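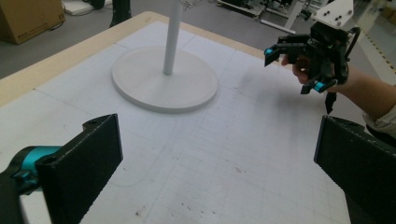 Two hand-held grippers in use over the gridded test table.

Gripper Comparison Program: Frequently Asked Questions

Who may take part?
Any customer of Oltesen considering the purchase of a hand-held gripper or an arm-mounted gripper may request a session. Requests are handled by Gemma Ruggiero.

How long is a session?
Each session lasts 2 hours. Up to six people may attend.

May we compare two grippers at the same table?
Yes. One operator may use both, or each may be assigned to a separate operator. Please state your preference when booking.

Can we bring our own parts?
Yes, provided that no single part is wider than 20 cm. Parts that are sharp or oily must be approved in advance by Anayeli Xolalpa.

Are finger pads included?
Standard pads are supplied. Soft pads from Grulluno are available on request and must be returned at the end of the session.

Will we receive the recordings?
Camera recordings are kept for 47 days and may be downloaded during that period. Controller logs are provided separately.

Is the Farklow controller still offered?
It was withdrawn from the program in May. Existing test results remain available to customers who took part.

Last updated: Aug 8, 2025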